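Mireille Carré has repaired old clocks in Gradthorpe for a long time, and when I called her she was eating breakfast. She asked me to wait until she finished the bread. "Cold toast makes me a bad person," she said.

Her subject is the small kitchen and how people lived in it before every flat had a big refrigerator. She collects household notebooks, the kind where a family wrote down what it bought and cooked. The oldest one she owns has 160 pages and came from a house on the Wuvudska road.

"People think they are recipe books," she told me. "But mostly it is bread. Who bought it, how old it was, what they made from the end of the loaf."

I asked what surprised her the most. She thought for a moment. "The breakfasts. One woman wrote three different ways to use yesterday's bread, and in April she used only one of them. I would like to know why - I suppose the eggs were cheap."

Her friend Fumiko Hayashi helps her read the difficult handwriting. They do not always agree. "Fumiko reads 'butter' and I read 'better'. We had a whole evening on this word," said Carré, laughing.

She now has some 200 notebooks and no more free shelves. She would like to copy the bread pages first and leave the accounts for later.
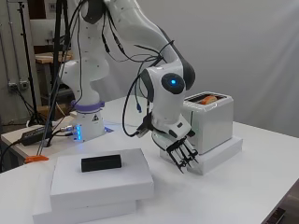 "The accounts are also nice," she added, "but you need patience, and before breakfast I have very little of it."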